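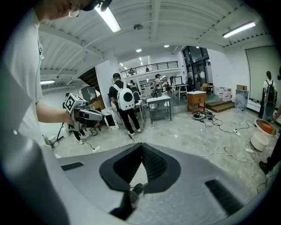 Main room, tubes overhead, white beams across the ceiling.

Soap and hard water notebook, 21/02/2021

Picking up where I left off with the scum problem. Petronella's bar (olive and a bit of coconut, no additives) lathers like a dream at her sister's place out at Waris and goes to grey curds in our tap water. Same bar, cut from the same end of the loaf! I've been wanting to do this side by side for ages and finally had a free bench and enough jam jars.

Water first. Three kinds:
A - our tap, run for a minute
B - Waris tap, carried back by Petronella in two squash bottles (rinsed, she says, though I could still smell orange)
C - shop-bought deionised, the stuff for irons

Shake test, the old way. Soap shavings dissolved in warm deionised water, then dripped into a jar of each, lid on, ten good shakes, leave it, look again. You keep going until the foam stands up by itself for a couple of minutes. C went almost straight away, as it should. B took a little more. A was hopeless to begin with, just milk and bits, and then quite suddenly it turned and foamed right up to the lid. I love that moment. All the calcium has been mopped up, so the next drop of soap finally gets to be soap. Thulani had never seen it done and made me do it again, so there are two runs for A. They agree within a drop or two.

I filtered the bits from the first A jar through a coffee paper. Greasy, off-white, smears when you rub it and won't rinse off your fingers under the tap at all. Washed it off with vinegar in the end. Worth remembering for the leaflet: people scrub at that ring round a basin with more soap, and they're feeding it.

Batch notes, so I don't lose them again:
Oils total 478 g (mostly olive, the tail end of the coconut tub, no castor). Lye worked out on the Pietrzak tables, then checked on Kgomotso's spreadsheet, same answer. Poured a bit warm. Trace came slowly and then all at once when I went to answer the door. The loaf is wrapped in the brown towel on the top shelf, PLEASE leave it there, it looks like a towel that somebody has forgotten. It hasn't gone anywhere near firm yet and there's a soft patch at one corner where I scraped the bowl.

Second batch is the interesting one. Same recipe with citric acid dissolved in the water before the lye goes in, plus the extra lye it eats up. You end up with sodium citrate inside the bar, and the citrate grabs the calcium before the soap can. Siyabonga has been on about this since August and I kept putting it off. He was right, I'm saying so in ink. Made only a small slab, and cut a corner off to try in the jars (it's far too young to wash with, and it did sting a bit on a cut, gloves next time).

Result in water A: clearly less curd. Not none, there's still a haze, but you could read a ruler through the jar, and with the plain bar you couldn't. Foam came a good deal sooner. In C there was nothing to choose between them, as you'd hope.

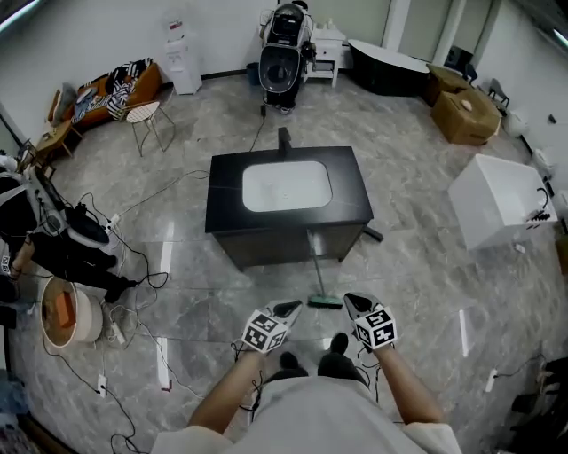 Vanity with the dark top and white basin, green mop leaning on the front.

Cleaning trials next, done on old white tiles from the offcuts box. I painted each one with soapy tap water, let it dry, did it again, and kept on until there was a proper bloom. It takes patience and a hairdryer. Then one wipe each with:
plain water - nothing, moved it about
washing-up liquid - cut the greasy part, left a chalky film behind
vinegar, half and half - lovely, but needed to sit for five minutes
citric acid, a teaspoon to a mug - as good as vinegar and no chip shop smell
Flevadik spray - quick, and very strong scent, had to open the window
bicarb paste - scratchy and mostly pointless, sorry Andor

Andor's reply to the last one was that his nan always mixed the bicarb with the vinegar. We tried it. Huge fizz, great fun, and when it settled down the tile looked the same as the bicarb one. The two cancel each other out and you're wiping with slightly salty water. He has asked for a rerun with more vinegar. Fine! But more vinegar than bicarb is just vinegar with a noisy start.

Careful with acids on anything natural. I put a spot of the citric on the chip of marble I keep in the drawer and it had lost its shine there by the time I'd made the tea. Tried to bring it back with wet and dry paper, 1000 then 1200. The 1200 got it to a sort of satin and no further. It would need a proper polishing powder after that, and Rornon do one in little tubs if anyone is putting in an order. The line for the leaflet is: glazed tile and china fine, marble and limestone never, try a hidden spot if you don't know which you've got.

Things I haven't sorted out:
- Does the citrate bar go soft quicker in the dish? The corner I cut felt tackier, but it's so young it doesn't mean much. Weigh both after cure and again after a week of hand washing.
- Rinse feel. Kgomotso says soft water leaves her hands slippery and she never feels rinsed. I like it. Need more than two pairs of hands to say anything.
- Whether the deionised is worth buying for making the bars. My feeling is yes for the lye solution, given how cloudy the last one went with tap water, but it all adds up.
- Label the jars on the glass and NOT on the lids. I swapped two lids in the second run and had to pour the lot away.

To get: more citric acid (the big bag, the tiny boxes are daft money), coffee papers, a small whisk, pH strips that haven't been left by the kettle.

Thulani wants to try rainwater off the shed roof as water D. Yes please. It'll have to go through a paper first, there's moss on that roof, and I'd like to see what it does with the plain bar before anyone gets clever with it. Left him the good dropper and the rest of the shavings in the tin with the blue lid.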